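Visit report: Grolora open house, December

Home > Club news > Visits > Grolora open house

We went to the Grolora open house in December. Grolora is a small company that refurbishes household and workshop goods and sells them again, mostly to schools and repair shops. The building is the old Texier printing works, two floors, with the loading side facing the rail line. Parking is at the back and the sign for it is easy to miss, so anyone going next year should drive past the front door and turn at the bus stop.

Doors opened at 8 in the morning. Coffee was in the hallway. Corentin Guillot met our group and gave us name stickers and a sheet with a floor plan. The tour took the whole morning, with one break.

Ground floor

The first stop was intake. Goods come in on pallets from store returns and office clearances. Each item gets a paper tag with a number, and the tag stays on until the item is sold or scrapped. The staff use a plain shelf system, with new arrivals on the left wall and anything waiting on a part on the right. Guillot said the right wall is always the fuller one.

Next to intake is the wash room. It was running while we were there and it was loud, so we did not stay. Plastic housings go through a machine and everything else is wiped down by hand. They buy their cleaner from Luvell in drums. Someone in our group asked about using it on painted metal and the answer was to test it on the underside first.

The electrical bench came after that. Every item with a plug is checked here before it goes upstairs. Battery tools get a separate check. The battery is charged, left on the shelf overnight and measured again in the morning, and if it has dropped too far it goes in the recycling drum. A tool with a bad battery is kept if the body is sound, and sold at a lower price with no battery. I thought the prices on these were fair. Several members have chargers at home already and could use a bare tool.

They handle 1000 items in a normal month, and more after the holidays. That figure includes small things such as lamps and extension cords.

Break was in the lunch room. There was soup, bread and a tray of cheese. Bring your own cup if you want a second coffee, as they ran out.

Upstairs

The upper floor is quieter and carpeted, with offices along one side. Florencio Mateos took over from here. He is in charge of the listings, meaning the written entries that go on the sales site, and he explained how an item gets its entry. Size and weight first, then condition, then what is missing. He does not allow the word "mint" and he cuts most adjectives. An entry should take 2 minutes to write and most take longer.

The assortment on the table upstairs was more mixed than anything we had seen on the ground floor. A cordless drill, a mini tripod with pink foam legs, a fuzzy microphone windscreen and a wooden cube were all on the same marble-patterned top, along with a clear bottle that had a beige band around it.

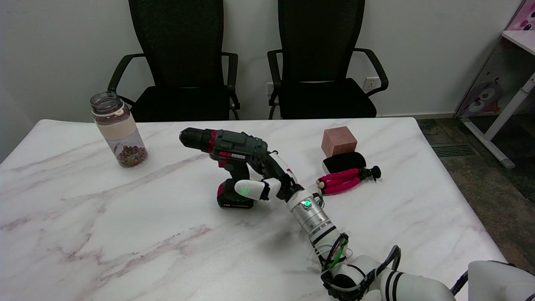 Upstairs table with the cordless drill, tripod and bottle.

Mateos used drills to show how the condition grades work. Grade A has no marks on the housing and a chuck that closes evenly. Grade B can have scuffs. Grade C works but has a cosmetic fault that must be named in the entry, for example a worn label or a cracked belt clip. There is no grade D - those go for parts. Our members asked a lot of questions about chucks, and he got out a loose one from a drawer and passed it down the line.

Packing was the last stop. They use Stetico cartons in a handful of sizes and fill the gaps with shredded paper made from their own waste. Heavy tools are wrapped and placed with the weight at the bottom, and batteries are taken off and packed in their own sleeve.

Practical notes

Entry was free. The small shop by the exit takes cards only. There is an elevator, but ask for it at the desk because it needs a key. The group limit is 30 and we were close to it, so put your name down early if you want to come along next time. The sign-up sheet will be on the clubhouse board as usual.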